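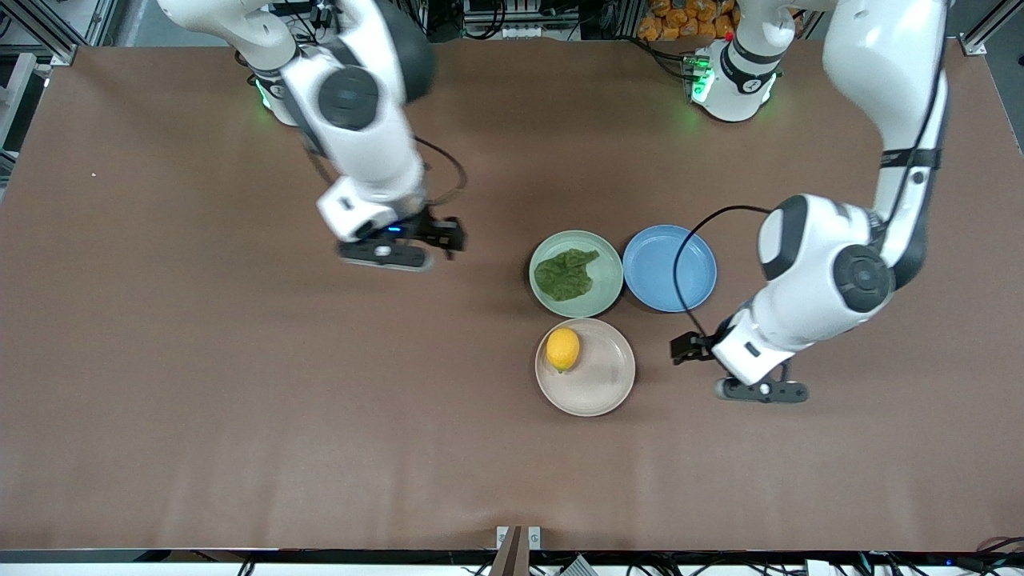

Opinion > Food and Home > Essays

Last updated: July

I want to make a case for the jigsaw puzzle left out on the dining table. Not the framed kind, and not the kind that lives in a closet under the board games. I mean a puzzle of 1,000 pieces, open and unfinished, taking up the good end of the table for weeks while the household eats dinner at the other end.

We did this for the first time two winters ago, during a stretch of ice that shut the road to Pronham and kept everybody home. Somebody pulled out an old harbor scene we'd been given as a gift and never opened. I expected to be bored by the time I had the edges done. Instead I was still standing there at midnight in my socks, holding one piece of gray sky and trying it against every other piece of gray sky, perfectly happy!

What got me was how little it asked. You don't have to sit down or agree to a time. You walk past with a cup of coffee, you see a bit of red that has to be part of the boat, you put it in, and you go on with your day feeling slightly taller. My kids, who will not join a family game night without a negotiation worthy of a border treaty, came to the puzzle on their own. They'd stand across from me for twenty minutes and talk. I heard more about school over that harbor than I had in the whole fall before it.

I think it's the looking down that does it. Conversation gets easier when your eyes are busy, the way it does in a car or over a sink full of dishes. You can say something hard to a person who is hunting for a corner piece. You can also say nothing for a long while and it doesn't feel like a silence anyone has to fix.
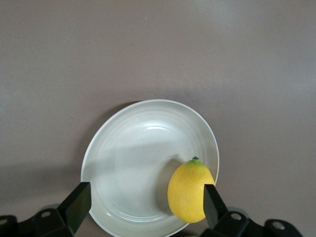
People who don't do puzzles always raise the same objection, and it's a fair one: you take a picture that was whole, pay to have it cut up, and spend weeks putting it back the way it was. Where's the point? I used to mumble something about keeping the mind sharp. I've quit saying that. I have no idea if my mind is sharper, and I'd do puzzles if they made it duller. The point is the hours. I like them while they're happening, and I can't say that about most of what I do after supper.

I do have strong feelings about which puzzles deserve the table. Photographs of candy are out. So is anything with a gradient and nothing else, which I tried once and resented from start to finish. Give me a crowded street market or a map with tiny lettering, something where every few inches has its own little neighborhood and you get to know it. The best one we ever had was a view of a railroad station by a small outfit called Kimance, and by the end I could have found my way to the ticket window in the dark. There was a woman on the platform with a birdcage. We all had theories about her.

I also believe in the library shelf. Ours started a puzzle swap, a plain metal rack near the door where you leave one and take one, and I love it beyond reason. The boxes have notes inside the lids. "Missing 2 pieces, upper left, still worth it." "Did this with my sister, March." One lid had so many hands on it that the writing ran around the sides. You can buy a new puzzle, sure – I do, I'm weak – but a used one arrives with company.

The missing piece question divides people, and I know where I stand. I don't mind. I've finished a puzzle with a hole in the middle of a cow and felt every bit as pleased as if the cow were complete. My husband feels differently and will move a couch. We've stayed married.

Where I do get stern is the box lid. Look at it! I have met purists who hide the picture and work blind, and they're welcome to their suffering, but please don't tell beginners that's the proper way. The same goes for sorting. Sort by color, sort by shape, sort into muffin tins, or don't sort at all and just paw through the heap. A friend of mine went to a speed contest over in Jemal and came back glowing, talking about technique and timers, and I was glad for her. I'd be a wreck. I once spent an entire evening on a single chimney and considered it time well used.

And then there's the end, when the last few go in quickly and someone always tries to hide a piece in a pocket so they can be the one to place it. We leave the finished thing out for a couple of days. We run our hands over it. Then we break it up, and the sound of it going back in the box is lovely too, like gravel under a slow car.

The table looks huge afterward. We spread out, we pass things without reaching over a lighthouse, and by the second night someone is asking what's next. Right now it's a botanical garden, very green. We've got the greenhouse and most of the pond, and I have to go, because I think I just figured out the lilies.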